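Spot Varnish on Short-Run Cartons: What the Plate Has to Do

Spot varnishing places a clear coating on selected parts of a printed sheet and leaves the rest bare. The contrast between coated and uncoated areas carries the effect, and the eye catches even small errors in position. On long runs the setup cost spreads out over the job. On short runs it does not, and carton printers have started to look again at how the varnish plate is made and mounted.

Drindby, a carton plant with two offset lines and one flexo coater, moved most of its spot work to relief plates in August. Before that, the shop cut blankets by hand. A cut blanket is cheap and quick for large, simple shapes, but it cannot hold small type or thin rules. The edge of the cut also rounds off under pressure, and the varnish line grows wider as the run goes on.

A relief plate holds a sharper edge. The image area stands above the floor of the plate, and the shoulder between them is exposed at a fixed angle. If the shoulder is too steep, fine lines bend under load. If it is too shallow, varnish collects on the slope and prints as a halo. The plate maker Trinlow supplies Drindby with a medium shoulder for general work and a steeper one for solid panels.

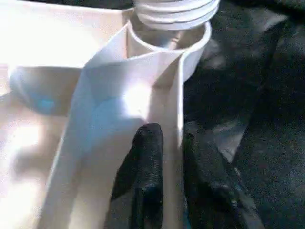
Varnish does not behave like ink. It goes down in a thicker film, it has little or no color to show where it has gone, and its flow changes with temperature. The operator therefore checks viscosity at the start of the shift and again after each long stop. A sample is drawn from the tray and timed through a flow cup. A white plastic surface under strong light shows a highlight that washes nearly to pure white on one face, and soft gray tones inside a round opening where the light falls away. Press operators at Drindby keep a gloss meter at the delivery end and take readings at one fixed angle, so that sheets from different shifts can be compared.

Register is the harder problem. Paperboard takes up water from the offset units and grows slightly across the grain. A varnish plate made to the exact size of the artwork will then sit inside the printed image at the outer edges of the sheet. Two corrections are common. The first is to scale the plate file after a test pull. The second is to pull the varnish edge in by a small amount on all sides, so that a slight shift stays inside the printed shape. The second is safer on dark solids and looks poor on thin type.

Drindby ran both methods on one job for Nair, a maker of boxed tea. The carton carried a dark green panel with a leaf pattern in gloss over a matte base. Of 481 sheets pulled for inspection, 81 showed a visible gap on the gripper side with the unscaled plate. After the file was scaled, the gap closed on the panel, although the smallest leaves near the tail edge still needed attention.

Drying sets the upper limit on speed. Water-based coatings need moving warm air and a light pile. UV coatings cure at once under the lamp, but an old lamp leaves the film soft beneath a hard skin, and the sheets mark in the stack. The Trudeo curing unit on the second line is run at 80 percent power on coated board and 100 percent on uncoated stock, where part of the varnish sinks in before it reaches the lamp.

Glue flaps must stay free of varnish. Most carton adhesives will not hold on a cured gloss film, and the fault often appears only at the filling line. The plate file should carry a knockout for every flap – checked against the die drawing, with the fold lines turned on – before it goes out for exposure. Date code windows need the same treatment.

Plates are washed as soon as the run ends, while the varnish is still soft, and stored flat, away from daylight. A plate left on the cylinder overnight takes a set and may lift at the trailing edge the next time it is mounted.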